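Home News Parish Life Contact Search this site Go

2 min read

Advent readings at Tistby, December 2018

The evening course on the minor prophets starts again in March, in the Dorko room.

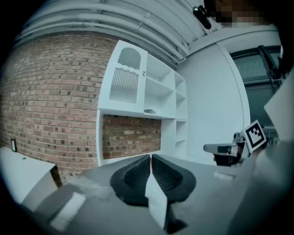 Brick wall and white cabinet

We'll begin with Obadiah and read all 3 of the short books aloud.

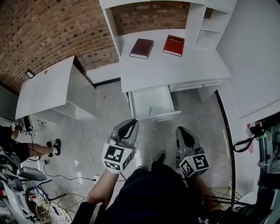 Two books on the desk

Bring any translation.
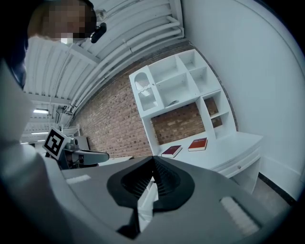 Haggai is dated closely, so we take it last. His hearers had neglected the temple while seeing to their own houses. A plain white desk is furnishing enough for reading him.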